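Chapter 6: Setting the Table

Of all the chapters in this book, Chapter 6 is the one our students at Clelville ask for first, and I can see why! You take a bare tabletop, a few plates and some cutlery, and in a couple of minutes you have a place where people want to sit down. Everything you learned about serving food in Chapter 5 comes together once there's somewhere good to put it.

We start with the plate. It goes down first because it fixes the position of everything else: fork on the left, spoon on the right, cup above the spoon. Bowls wait to one side until you know what's being served. 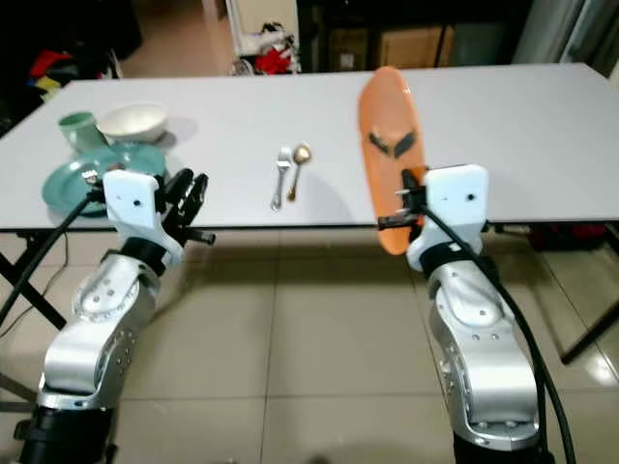 Color is where the fun begins. Plates don't have to match (Mehrangiz Asadi, who wrote the Mazandarani menus in Chapter 12, never sets two alike at her own table), but they should get along. Orange beside teal is lively. Pale green and white calm things down. Try a few pairings before you settle, and move pieces around as much as you like.

Then look at your cutlery. Silver and gold tones can share a setting perfectly well, and a gold-toned spoon next to a bright orange plate looks wonderfully warm. Lay the handles parallel, with the fork tines pointing away from the diner.

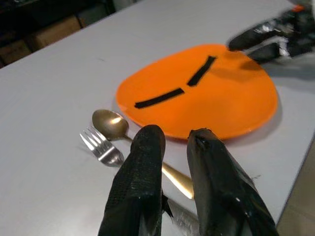 Page last changed: March 2023

Before you read on, set one place from memory using whatever is in your cupboard, then sketch it in your notebook. Keep that sketch! You'll need it for Section 6.2, where Rowena Cruzado shows how to go from a single place to a full table of 12.

Words to know: place setting, cover, flatware, charger, service side.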